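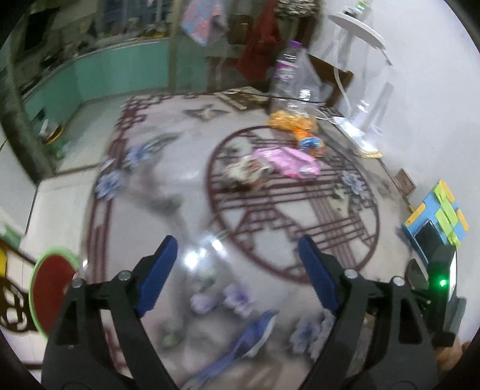

*The Stolta cloth on the big table, medallion side.*

10 March 2025

Spent most of the morning with the tablecloth for the Prevbridge job, and I like it a lot more than I did in December! Back then it was folded up on the shelf and all I ever saw was a strip of pink-gray and one end of a maroon stripe. Spread out on a table it's a different thing altogether. There are flowers and birds all over, and then this great dark lattice circle sitting in it like a window in a garden wall.

What we're after, for when I read this back in a year: MacLeod wants a set of seat pads that look at home next to this cloth without copying it. So I'm pulling out motifs and colors, redrawing by hand, and then Ksawery Górecki cuts the stencils. Our job number is 1319 (please put it on the tracing sheets this time, me included).

Motifs I'd keep:

- The blue bird with the white belly. The long tail is the best line on the whole cloth, and it gives us a diagonal to build the pad around. I've drawn it twice, and the second one is better because I stopped fussing over the feathers.
- The purple flowers near it. I want the larger one, with the darker middle. It would hold up fine at a small size.
- The maroon stripes along the edge, going into that interlocking fretwork at the corner. I'd love to use the corner by itself as a tie tab or a border end. Uliana Onyshchenko thinks it'll read as too formal on a kitchen chair, and she may be right, but I want to see it cut before I give it up.

Motifs I'd leave alone:

- The medallion. It's gorgeous and it's far too much for a seat pad. All those straight bars crossing at different angles would need a stencil that falls apart the first time you lift it. Maybe one small section of the lattice, very pale, as a background – will try.
- The gray-winged bird toward the far end. It's lovely with its wings out like that, but it competes with the blue one and I only want one bird per pad.
- The yellowish figure with the dark spots, inside the circle. I looked at it for ages and I still can't decide what it's supposed to be. Skipping it.

Color was the slow part. The surface is so glossy that the light bounces straight off it in white patches, and any paint chip you hold near one looks wrong. I moved around the table and took my matches from the side away from the glare. The maroon came out easily, two coats of our old brick red with a touch of violet. The background is the stubborn one. I'd been calling it gray, Uliana calls it pink, and we've both mixed a version and they're both off. Mine's too cold and hers looks like a bandage (sorry, Uliana). Next mix goes halfway between, starting from hers.

The flowers on the maroon border gave me an idea too. One blue flower lies right over the stripes, so the border doesn't feel like a fence. If we let a petal run across the piping line on each pad, we'd get the same looseness for almost no extra work. Ksawery says it's a second stencil and therefore it IS extra work. Noted.

Test pieces: 6 of them, on the heavy cotton left over from the Skukville order. Each is 11 inches square so they fit under the small press. Bird on two, purple flower on two, stripes and fretwork corner on the others. I've set the press timer at 50 seconds to start with and will go up if the paint lifts.

Still to do before the next session:

- redraw the bird's tail a bit thicker where it meets the body
- mix background color no. 3, label the jar
- ask MacLeod if the pads need ties or just a non-slip back
- find the good swivel knife, last seen with Ksawery

Tracings are in the flat drawer under the window. The bird is on top, the bad bird is underneath, and please don't cut the bad bird.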